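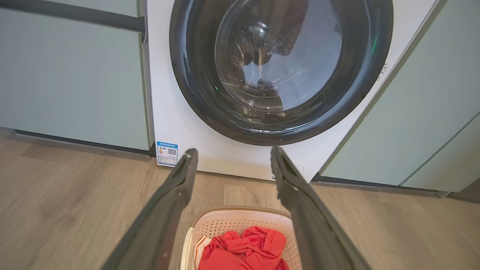

Vumdale Shared Workshop releases plans for two-finger laundry gripper

NUDVILLE, 7 May 2019 – The Vumdale Shared Workshop has released the drawings, parts list and control code for the Druvine, a two-finger parallel gripper built by its members for household laundry tasks.

The Druvine is designed to lift single garments from a basket and place them in a front-loading washing machine. Its fingers are long and flat, with a textured inner edge, and open wide enough to straddle a folded towel. Maximum opening is 200 mm. A small camera at the wrist supplies the only image used for positioning.

The assembly uses 67 parts, 20 of them printed. The remainder are standard fasteners, bearings and one servo. Printed parts fit a hobby-size bed and need no supports. Grip force is limited in software and can be set to one of eight levels; the lowest is intended for knitwear.

Control code runs on the Mensah board, the workshop's own motor driver. Drawings for the board are included in the release.

A revised wrist mount with a shorter cable run is scheduled for June.

Files are available at the workshop's front desk and from its members' page.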